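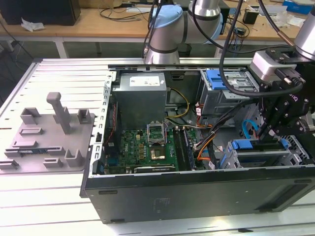 Shop-Floor Chores and the Two-Arm Cell: Disassembly of Desktop Computers
Student project report, Palar course group
Author: Lindalva Miranda
Submitted 6/9/26

1. Question

The project asked whether a robot cell can take over one routine job at a small repair and recycling shop: stripping parts from used desktop towers. The host shop, Brimcombe, does this work by hand. A worker opens the case, pulls the memory, unplugs the drives, removes the power supply and sorts everything into bins. The work is dull and hard on the fingertips, and the shop would like to hand it off.

2. Method

The job was split into 8 steps, from releasing the drives to lifting out the main board. Each step was scored on 2 points: whether the arms finished it without a person touching the case, and whether the part could still be used afterward. The arms ran on the Hilel controller with policies trained on 2366 recorded attempts. A step that took longer than 72 seconds was scored as a failure, even if the part came out later.

The tower lies on its side for the whole job. Laying it flat gives the grippers a straight approach from above and keeps gravity from pulling on half-released parts. It also means that cables fall across whatever is under them, and this caused more trouble than any other factor. 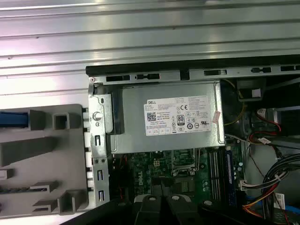

3. Results

Memory modules were the best case. The latches sit in a known place, the motion is short, and the module needs a straight pull. Drive latches came second. They are made to be worked by a finger, and a parallel gripper is close enough to a finger for that purpose.

The power supply was poor. Gripping the housing was easy, but the arms could not tell whether every plug had been released before lifting. In several runs the supply came up with a cable still attached, and the run was stopped to protect the board.

Loose cable was the worst case. A wire that moves when touched is in a new place for the next attempt, and the policy had no good way to plan for this. The wrist camera helped at close range – until the gripper itself blocked the view of the plug.

4. Comparison with household work

Batista, the group's earlier project, tested towel folding and dish loading in July. The pattern was similar. Stiff objects in known positions went well, while soft ones went badly. A ribbon cable and a towel have more in common, from the arm's point of view, than a ribbon cable and a memory module.

5. Assessment

The cell is not ready to replace a worker at this bench. It could do the memory and drive steps now if a person cleared the cables first, and Brimcombe has said it would consider that split. Changeover between case models was not tested and should be measured next, along with a force limit on the power supply lift.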